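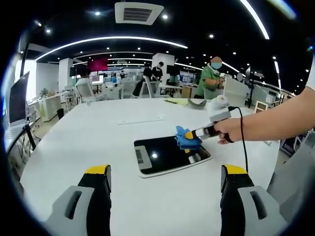 PORTLAND, MAINE, May

Speaker notes: Vinegar You Want to Drink
Small drinks makers' meetup, morning session
Gemechu Ayele, Castgate

Start with the tasting, before the introduction. Cups go round first. Ask people to smell, then sip, then say out loud what they think the fruit is. Let them argue. Give the answer (rhubarb, nothing else) only when the cups are back.

Who I am: I make shrubs at Castgate. A shrub is fruit, sugar and vinegar, left alone long enough to become friends, then topped with soda water. People were drinking them long before there was a fridge in every kitchen, and I think they are the most fun you can have with a bruised peach!

How it began. I had a crate of plums going soft and a bottle of cider vinegar, and I had read half of an old recipe. The first jar was so sharp my sister cried. The second jar was lovely and I have been chasing it ever since – same plums, same vinegar, no notes. Pause here. Tell them: write things down from jar one, even if you think you're only playing.

The first real run was 427 bottles. Two flavors, plum and rhubarb. Oisín Kinsella lent me his kettle and his labeling bench, and we were still sticking labels on at 5 in the morning. Every one of those labels is a little crooked. Keep this short, it always runs over.

Hot or cold?
Most of the questions will be on this, so take it slowly.
Cold method: chop the fruit, cover with sugar, leave it covered in the fridge, strain off the syrup, add vinegar. Bright, fresh, tastes like the fruit did when you bit it. Eats up fridge space like you wouldn't believe.
Hot method: simmer fruit, sugar and water, strain, cool, add vinegar. Faster and steadier from batch to batch, and rhubarb loves it. Strawberries don't. Strawberries end up tasting of jam, and I like jam, but I don't want to drink it with ice.
We do rhubarb hot and plum cold. Anyone with a different view, please speak up, I really want to hear it.

Choosing the vinegar. Pass the three sample jars along. Cider vinegar is the friendly one. White wine vinegar stays out of the way and lets pale fruit show its color. Rice vinegar is soft and slightly sweet and I am a bit obsessed with it right now – pear and rice vinegar, try it tonight. Plain white vinegar I'd save for cleaning the kettle.

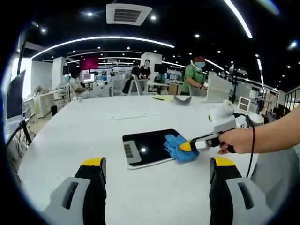

Sweetness is where I changed my mind the most. I used to sweeten until the vinegar went quiet. Then a woman at the farmers market handed back her cup and said it tasted like any other soda. She was right, and I went home and cut the sugar. The sourness is why people come back for a second glass. Let it be sour!

Do mention: taste it diluted. I spent a whole summer judging syrup off a spoon and wondering why the finished drink fell flat. Make up a proper glass, with the same soda water and the same ice your customers will use, and taste that. Then let the ice melt a little and taste it again.

Safety bit. Don't rush it, don't skip it. Check the acidity of every batch with a meter you have calibrated. Get your recipe looked at by someone qualified before you sell a single bottle, and ask your state what paperwork they want. Rules differ, so I won't pretend to know yours.

Selling it. The word "vinegar" scares people on a shelf and delights them at a stall. We put it on the front of the label anyway, in big letters. Restaurants have been wonderful to us, especially for guests who aren't drinking and are tired of being offered orange juice. Bring the bar staff a recipe card with two drinks on it. A longer card ends up under a wobbly table.

If there's time: the celery story. (Oisín will ask for it if I leave it out.) Short version: celery shrub is delicious, green for one day, and the color of a pond after that.

Questions. Repeat each one so the back row can hear.

Leftover rhubarb is by the door, along with the recipe sheet. Please take both, and email me what you make.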